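From: Mirjam Hollenstein
To: Fosesville neighbors list
Subject: Re: [fosesville-neighbors] Early voting place and the library question

Hello all,

Thank you to Maximiliano for the report. I answer between his lines and then add some things of my own.

Maximiliano Navarrete wrote:
> The county will keep only one early voting place for our side of
> the river, and it will be in Lillow. The library room in Fosesville
> was used by 400 voters the last time and they say this is not
> enough to pay for the staff.

I was at the same meeting and I understood it a little differently. Celeste Sepúlveda from the county office said that 400 is the number for the first week only. For the second week she did not have the paper with her. I have written to her to ask for it, and I will send it to the list when I receive it.

> Also there was talk that people without a car can vote by mail, so
> it is not a real problem.

For many people voting by mail is fine. My mother-in-law does it and she is happy with it. But you must have the same signature as on your registration, and after her operation Dolores Schumacher had two letters from the county about her signature. She wanted to go to the library and show her face and her card. The bus to Lillow is the 17, and it does not run after six in the evening.

> If we want to object, we need signatures from 200 registered
> voters before the end of August.

Yes, and here I ask for your help. Please write your name the way it is on your registration, and the street address, not a post office box. Last time we lost a full page of names for this reason. Aldana Jara has the blank sheets at her house on Maldonado Street, and you can pick them up any evening after seven. The form number at the top must be 2783. If you have an older sheet from the school bond petition, please do not use it. 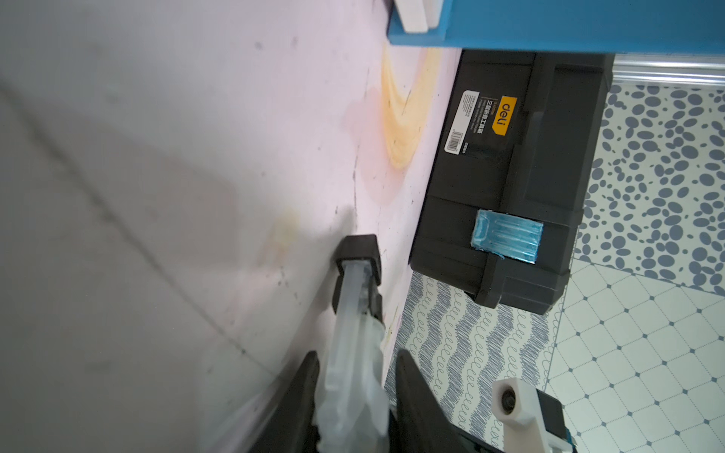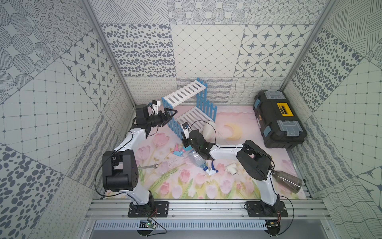
White bottle by the wall (first), two white arms and the blue fence (second).

Two smaller points. Somebody asked if seventeen-year-olds can sign when they turn eighteen before the election. I asked, and the answer is no — you must be registered on the day you sign. They can carry a sheet and talk to people, though, and I think that would be a good thing for them to do.

The other point is the tone. I read some messages here last week which I did not like. The people at the county desk did not make this decision, and they will be the ones who check our sheets. Please be polite on the phone with them. I also disagree with the decision, but I would like us to win this with a clean petition.

Maximiliano, can you tell us if the sheets must be brought in person or if we can send them? I looked on the county page and I did not find it.

With kind regards,
Mirjam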